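Helent Opens Lending Library for Tools and Kits in Girnura

GIRNURA, November 8, 2019 — Helent, the neighborhood workshop on the old market square, has opened a lending library where residents can borrow tools, sewing machines and hobby kits for up to two weeks at a time.

The library starts with 470 items. Most were donated by households in Girnura, and the rest were bought with a grant from Adetti, the regional building supply firm. A borrower's card costs nothing for anyone who lives in town. Late items are charged a small daily fee.

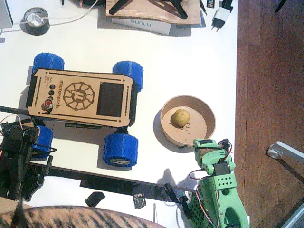

Small rover with an engraved top plate and blue wheels.

"People kept asking us for a drill for one afternoon," said Willy Meijer, who manages the workshop. "We had drills in the cupboard. It made sense to write down who had them."

During a trial that began in March, 319 loans were recorded. Hedge trimmers, wallpaper steamers and ladders went out most often. Only three items came back damaged, and all were repaired in the workshop.

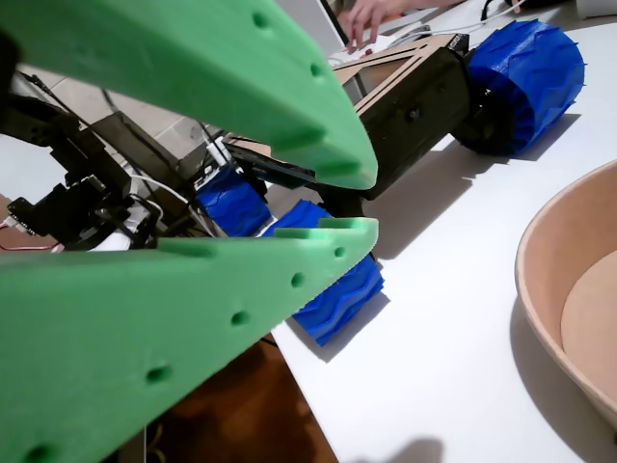

Community

Borrowers can reserve items at the front desk or by phone. Larger tools, including the tile saw and the floor sander, come with a short introduction from staff — this takes almost 20 minutes and must be done before the first loan.

A second pickup point is planned at the Åberg branch next spring. Donations of hand tools in working order are welcome at either location. Helent cannot accept gas-powered equipment or anything with a damaged cord.

Press contact: Willy Meijer, Helent, Girnura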